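Packing bench notes — May, started 8:40

Carton trials again. Goal for today: settle the tape and the way we break boxes down, then write it up so the next person doesnt start from zero.

Stock: Dikex single wall, brown, the bundle that was leaning by the radiator. Flaps fine, one or two corners a bit soft. The Gosska cartons still not here. Order ref ends 749 if anyone wants to chase it, I've chased twice.

Bench: fresh tan paper down, taped underneath at the ends so nothing catches. Old paper had knife scores all through it and the boxes were snagging on the cuts. Please use the mat for cutting!! Paper is for packing only.

Tape: clear, the Ritport roll. Sticks ok but wrinkles if you pull it slow. One strip down the center seam and on down the front face, smooth from the middle outward. Small wrinkles I'm leaving. Big ones that bridge the seam, redo.

Length of strip — settled on 600 mm for this size. Shorter and the tail on the front is too stubby to hold, longer and you're just feeding the trash can. Press the tail down with the flat of your hand, not a fingertip.

Flaps should meet, no overlap. If they overlap the score is off, put the box on the reject pile and don't force it. Forced ones bow at the seam and the tape lifts by afternoon.
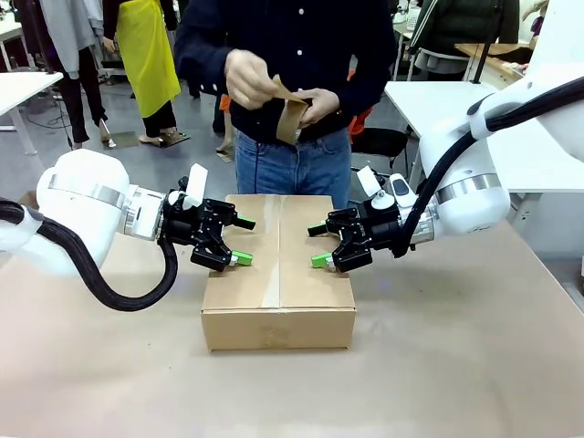 Opening and flattening, 11:15

Slit the tape, dont tear. Tearing takes the top layer of brown off with it and then new tape has nothing good to grab. Tore two last week before I learned this, both went to recycling.

Order that works for me:
slit top seam, blade shallow
slit the tail on the front
flip, same on the bottom
open all the flaps out
push opposite corners together until it folds down

Blade depth matters more than I thought. Set it so it barely shows, 8 mm was way too much and went straight into the dummy load (foam, no loss, but would of been bad with the real thing).

Flat board takes up most of the bench, so clear the tape gun and the marker off first. Keep the sheet flat on the paper and check the creases before stacking. Looking for: white stress lines along the score, crushed flute at the corners, tape residue.

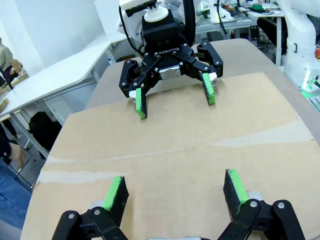

Crushed flute is the one that kills a box for reuse. Residue you can live with, just run the new strip a little off to the side of the old one. Stress lines — judgment call, I let them go if the panel still folds square.

Tally so far: almost 100 through the bench since we began, counting reuses as separate. Geddes wants a number for how many times one carton can go round. Don't have it. Wouldn't trust anything I gave them before the Gosska stock has had its turn too.

Stack flats on edge in the rack, printed side facing out, so you can tell which way up without pulling them. Not on the floor, floor by the door gets damp.

To do
more blades, the snap-off kind, last strip in the drawer
try the paper tape on a few, compare the lift after a day
mark a line on the bench edge at 600 so nobody has to measure tape
ask Geddes if soft corners count as damage on their side or only ours

Stopping 12:30. Reject pile is under the bench on the left, leave it alone, I want to measure the scores on those before they go out.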